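Delen renewed for a second series of 40 episodes

Willville, Sep 2, 2019

Bélanger Pictures has confirmed that its daily serial Delen will return for a second series. Production is scheduled to start in April at the company's studio in Wodthorpe. The order is for 40 episodes, each with a running time of 23 minutes excluding titles.

The first series was shot on 2 standing sets. These will be kept for the new run, with the harbour office extended to allow longer takes. All interiors will be recorded in a multi-camera format. Location work will be limited to Willville and the coast road.
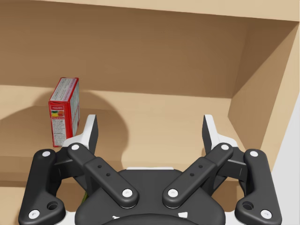

Shirley Melnyk continues as lead writer and takes on the additional post of series producer. Scripts for the opening block have been delivered, and casting for three new regular parts is under way.

"The second series picks up on the morning after the inquest," said Melnyk. "The first block stays with the family at the boatyard. The court story returns in the middle of the run."

Episodes will be mixed in stereo and supplied with English subtitles and audio description. The first series remains available to existing broadcast partners under the current licence terms. Transmission dates will be issued separately.

Press enquiries: Bélanger Pictures, Wodthorpe, extension 3716. Please quote reference 123.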